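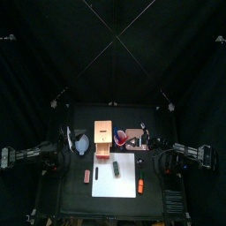

3.2 Small objects and their homes

What makes a small object easy to put away? We came to this question through the tabletop tidying diaries kept in Okcombe, where 13 households wrote down every item left out at the end of the day. Containers with one clear opening came up again and again, and people loved them! The pale wooden box at the center back of the table in Figure 2 has a narrow slot near the top of its front and a small round hole lower down, and we find this kind of piece wonderfully rich to study: two openings, two sizes, and a choice to be made before the hand gets there.

Figure 2. Small objects and a wooden box on the black-topped table.

Diary entries were sorted by Dalal Shboul and Nizar Mahasneh, working separately, into 11 groups by where the item ended up. Of the 820 entries, the liveliest were about flat things (cards, receipts, folded notes), which people were happy to post through almost any gap they could find. Round things drew shorter notes and more crossings-out. Section 3.3 takes up the flat items first.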